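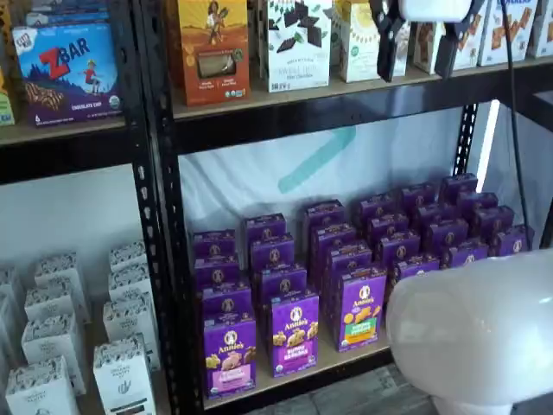

By Godelieve Verhoeven and Thijs Maes
Project report, Work and Technology, second year
November

Shelf work at the Claeys warehouse: what changes for the pickers

1. Why we chose this subject

Claeys supplies packaged snacks to canteens and small stores from a warehouse in Vemden. Last year the company started using robots from Arnitz for part of the shelf work. We wanted to know what that means for the people who were already doing this work. Most of what we read beforehand was about speed and cost. Very little of it was about what a shift is like once a robot has the next aisle.

Our main question was: which tasks have moved to the robots, which have stayed with the staff, and which are new?

2. How we worked

We visited the warehouse on 2 mornings, starting at 7 a.m. We watched the work in the snack aisles and took notes separately, then compared them on the bus back to Wellen. We also talked to 12 employees, most of them during the coffee break. Each talk was planned for 30 minutes, but several were shorter when an order had to go out. The employees asked us not to use their names, and we have kept to that.

3. The work at the shelves

The racks are black metal with wooden boards, and everything on them is in its retail box. In the section we studied, the middle board is filled with purple Annie's boxes, 24 of them in tight columns running toward the back. The board above has a mixed row facing forward, and a Z Bar box in the chocolate chip flavor stands to the left of the post. The robot has a gripper with two fingers.

These two kinds of shelf ask for different things. With a block of one brand, the main job is keeping the columns straight. With a mixed row, each box has its own shape and its own place. The pickers told us they used to do both without thinking about it. Now the difference matters, and they plan for it. Boxes going to the robot section have to be set square and facing the right way.

A box that is dented or slightly open goes to a person. So does anything in a new package until it has been entered in the system. One picker said she now looks at the boxes more than she looks at the order list.

4. What changed for the staff

Less walking. This was the first thing almost everyone mentioned. Two people with knee trouble were very positive about it.

More preparation. Setting up the shelves used to be a job for the end of the shift. It is now the first job of the morning, and it is done to a stricter standard. Some employees like this. Others said it felt like tidying up for a machine.

New tasks. When a robot stops, it asks for help through a screen at the end of the aisle. Three employees have been trained to clear these stops. They do not get higher pay for it – the talks about that were still going on when we visited.

Fewer chats. Before, two pickers often worked the same aisle. Now one person usually looks after two aisles. Several people said the mornings had become quieter, and they did not all mean this in a good way.

The team leader told us that no one had been let go, but that two people who retired were not replaced. The employees knew this as well. The younger ones brought it up more often than the older ones, which we had not expected.

5. Discussion

The heavy part of the work has become lighter and the careful part has grown. The company still describes the job as order picking, and the training for new staff is mostly about order picking too. We think it should include shelf setup and clearing stops, as these now take up a large part of the morning.

We also think the pay question should be settled before more people are trained. It came up in nearly every talk, even with people who were otherwise happy with the change.

6. Limits of this report

We only saw the early shift and only the snack aisles. The drinks section works differently and has no robots yet. We asked Arnitz for an interview but did not get a date before our deadline. Thijs did most of the interviews and Godelieve wrote sections 3 and 4; the rest we wrote together.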